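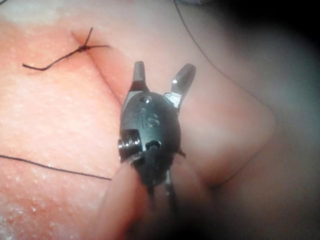
Jaws open over the pad, one knot tied.

treuter wrote:
Bench is up in the shared shop. Both arms run off one Prirex driver board, 500 steps per jaw stroke. Cable tension on the wrist is still my main headache — it drifts after every long session and I have to re-zero.

mariama_k wrote:
500 is too coarse for needle work. I went to a finer setting on mine and the jaw chatter stopped.

treuter wrote:
Tried that. Lost torque at the closed end.

benes_p wrote:
I don't think it's step count at all. Check the idler pulleys first. Mine had play in the bore and I spent all of February blaming firmware.

mariama_k wrote:
Play wouldn't give you chatter on closing only. We'll have to disagree on that one.

treuter wrote:
Pulled an idler tonight. There is a little play — not much. New ones ordered from Sakik. 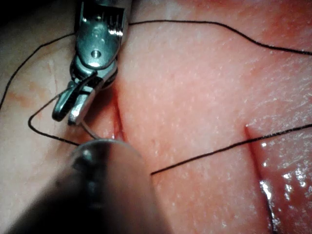
fpenner wrote:
Do you re-zero both arms, or only the one that drifts?

treuter wrote:
Both. It takes a minute and then the two logs line up.

benes_p wrote:
Post the numbers when the new idlers are in.

Contact the moderators | © Camell Workshop Forum | Back to top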